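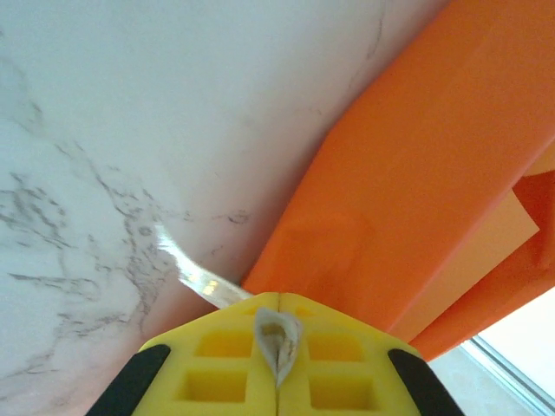
Film Heritage Department

The slow return of the Ketmont reels

The Ketmont collection holds 667 short films, most of them under three minutes long. The earliest is dated 1898. The reels were bought in bulk by Rosenthal, a regional distributor which hired them out to fairground exhibitors and, later, to the first permanent picture houses. When Rosenthal closed, the stock passed to a furniture store and remained in its basement.

In August the archive finished scanning the last of the nitrate prints. A touring programme drawn from the collection opens in December 2024.

Nitrate shrinks as it ages. A print that has lost more than one per cent of its length will not sit properly on a standard sprocket, and forcing it through tears the perforations. The department used a Trirkon scanner with a sprocketless transport, in which the film is moved by soft rollers and each picture is located optically. Running speed was kept low. A reel that would have taken two minutes to project took most of an hour to scan, and the worst took a full working day.

Repairs were done by hand before scanning. Old cement splices were left alone if they held. Those that had opened were cleaned and remade, and broken perforations were patched with thin polyester. No attempt was made to remove scratches at this stage. The scan records the print as it stands, and anything further is done to a copy.
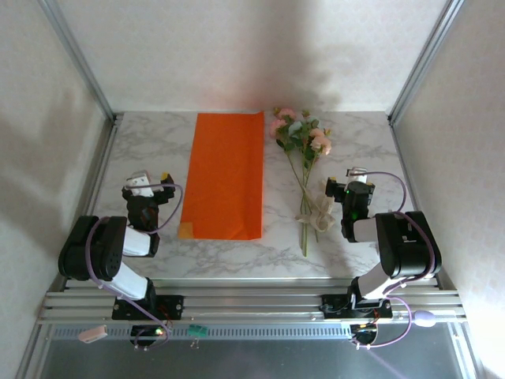 Colour and speed

Part of the collection is tinted, in amber for interiors and blue for night. The dyes have faded unevenly - the blue more than the amber - and a scan cannot show how strong they once were. Manetti, the laboratory that graded the programme, worked from the protected inner turns of each reel, where the dye had kept better, and matched the outer turns to them. Where an inner turn was also faded the colour was left weak. The programme notes list these titles.

Speed was a longer argument. The films were hand-cranked, and the rate varies within a single shot. The department settled on a fixed rate for each film, chosen by watching people walk. Two street views still look hurried at the start.

What will be shown

The touring programme runs for 80 minutes and is shown with live piano. It includes harbour scenes, a comic chase, and a trick film in which a tailor is folded into his own cloth. The tailor film survives without its ending, and is screened that way.

Venues with 1000 seats or more receive the high resolution version. Smaller halls may use a standard file, which differs little on a modest screen. Nitrate originals will not travel. They are held in a cold vault with 3000 other cans, and will be inspected again next year.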